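Progress Report to the Program Office
Project: Operator Demonstration for Household Appliance Tasks
Reporting period: second, closing in October
Prepared by: Habibur Bhuiyan, project lead, Grunance

1. Status

The project is on plan for data collection and behind plan for evaluation. Collection of the second task group is complete. Evaluation of the first task group started late, for the reasons given in section 5, and will run into the next period. No change to the total budget is requested. A change to the split between two budget lines is requested in section 8.

The work funded under this grant covers one question: how should a person show a two-arm machine a kitchen task so that the recordings are useful for training? Two ways of showing are compared. In the first, called hand guiding in this report, the operator holds the arm at the wrist and moves it through the task. In the second, called remote control, the operator sits at a separate station and moves a pair of small leader arms, which the working arms copy. All tasks, objects and scoring rules are the same for both.

2. Work completed in the period

The target for the period was 300 accepted demonstrations across the second task group. That target was met. A demonstration is accepted when it reaches the stated end condition, has no gap in the joint record, and has been checked by a reviewer other than the operator who made it. Rejected recordings are kept with a reason code. They do not count toward the target and are not used in training, but they are used in the fault review described in section 4.

The second task group consists of opening and closing lids, pressing flat panel buttons, lifting an inner container straight up, and moving small packaged goods from one side of the table to the other. These were chosen with Vatell, our evaluation partner, during the first period. They replace the drawer tasks in the original proposal, as agreed by the program office at that time.

The remote control station was rebuilt at the start of the period. The older station used a stiff elbow joint that made slow downward motion uneven. The replacement leader arms, built to the Bai drawings with our own grip, have a lighter elbow and a trigger with a longer travel. Operators now have finer control over how far the fingers close. The longer trigger does lead to more fatigue in the index finger, and session length was cut to 40 minutes to allow for this.

Software changes were limited to the recorder. It now writes the commanded position and the measured position as separate streams. Before this change only the measured position was kept, and it was not possible to tell whether a late motion came from the operator or from the arm. Recordings from the first period lack the commanded stream and have been marked accordingly. We do not plan to repeat them.

3. Comparison of the two methods

Hand guiding gives smoother paths in free space. Operators bring the arm to the object in one motion and rarely correct. It also needs less training. A new operator can produce an accepted hand-guided demonstration in the first session, while remote control takes several sessions before the rejection rate settles.

The weakness of hand guiding is contact. When the operator holds the wrist, the force applied to the object is the sum of the operator's push and the arm's own resistance, and the two cannot be separated afterward. For lid opening this matters little, because the latch gives way and the lid moves under its own spring or is lifted freely. For flat panel buttons it matters a great deal. The operator tends to press harder than needed and holds the press too long. When such a recording is played back, the arm either pushes the appliance across the table or stops on its force limit.

Hand guiding also places the operator's forearm and sometimes the shoulder in view of the overhead camera. We masked these regions in the first period. Masking was slow and removed useful parts of the object along with the arm. In this period the overhead view was dropped from hand-guided recordings and only the two wrist views were kept. Vatell has asked whether the comparison remains fair with unequal camera coverage. Our proposal is to train the remote control models twice, once with and once without the overhead view, and report both.

Remote control gives slower and less direct paths, with frequent pauses just before contact. The pauses are real operator behavior: depth is harder to judge from the station, and the operator waits for a clear view. Left in the data, they teach the arm to pause as well. We now trim any stationary segment before contact to a fixed short length. Trimming is applied to a copy, and the original stays in the archive.

Two-arm tasks are where remote control has the clear advantage. Hand guiding two arms at once requires either two people or one person working with both arms at full stretch. Both were tried. Two people rarely move at the same time without speaking first, and the resulting demonstrations have one arm waiting on the other. We recommend that two-arm hand guiding be dropped from the remaining plan.

4. Object set and fault review

Task tables are laid out to look like a kitchen in use. The first period used bare tables with one object each, and models trained on that material failed when any second object was present. Background items are now left on the table during recording and are moved between sessions under a written layout sheet. Items that are not part of the task must not be touched. Contact with a background item is a rejection under code 2.

Glossy appliances remain the hardest group. Dark, curved bodies reflect the room lights, and the reflections shift as the wrist camera moves. Depth estimates on these surfaces are poor, and we no longer use them as an input. Button labels are a related problem. 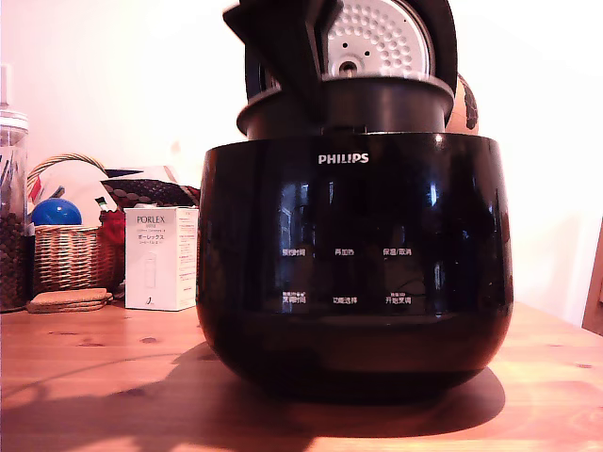 Panel labels differ by language and by maker, and a model that ties a button to its printed text will not carry over to another unit. For this reason each button task is defined by position on the panel, with the start state of the lid recorded as open or closed. Operators receive a printed key that matches each label to a position number, so that an operator who cannot read the label makes the same press as one who can. The key is taped to the station next to the left monitor. For hand guiding it is placed on a stand behind the table.

The fault review covered 102 rejected recordings. The most common cause was a grip that closed on the rim of a lid at an angle and slipped during the lift. Next were contact with a background item, then gaps in the joint record. The gaps were traced to a network switch shared with another laboratory group and stopped once the station was given its own switch. Angled grips were found in both methods but with a different pattern. In hand guiding they come early in a session. Under remote control they come late, which fits the fatigue already noted.

Two corrective steps followed. The finger pads were changed to a softer material with a shallow ridge, which holds a thin rim at a wider range of angles. Operators were also told to release and approach again when the first grip is poor, and to keep the recording running while they do so. Recoveries of this kind were discarded in the first period. They are now accepted and tagged. Early training runs suggest that tagged recoveries help the arm deal with its own poor grips, but the evaluation needed to support that claim has not been done.

5. Delays

Evaluation of the first task group was due to begin at the start of the period. It was held up by a worn wrist bearing on the right working arm. The wear showed as a small sideways play at the fingertips, enough to make button presses miss at the edge of the panel. The supplier, Tavitz, replaced the bearing under warranty, but the arm had to be returned to them for fitting and calibration. Collection continued in the meantime on the spare arm. Evaluation could not, as the test protocol requires a matched pair.

The arm is back and has passed its acceptance check. A play measurement has been added to the start-of-week routine, so that wear is found before it affects recordings.

6. Safety

There were no injuries. One protective stop occurred during hand guiding when an operator moved the arm faster than the permitted speed. The stop worked as designed. Only cold, unpowered appliances are used in the present task groups. Use of powered appliances would need a separate risk assessment and is not proposed under this grant.

7. Plan for the next period

Evaluation of the first task group will be completed first, followed by the second. Vatell will run the trials and will not be told which method produced each model. Layouts for the trials will be drawn from sheets not used in recording.

Collection will continue at a lower rate and by remote control only, with the aim of filling gaps in the button tasks. Hand guiding will be kept for operator training and for a small set of single-arm lid tasks, where its smoother approach may be worth having. We also intend to test a mixed recording, in which the approach is hand guided and the contact portion is made from the station — the two segments would be joined at a fixed pose above the object.

8. Request to the program office

We ask for approval to move unspent funds from the operator time line to the equipment line, to buy a second matched pair of finger assemblies and a spare wrist bearing set. The underspend comes from the shorter sessions. We also ask for written confirmation that two-arm hand guiding may be removed from the deliverables. A reply on the second point is needed before the evaluation protocol is frozen.

The layout sheets, the reason code list and the fault review table are available to the program office on request.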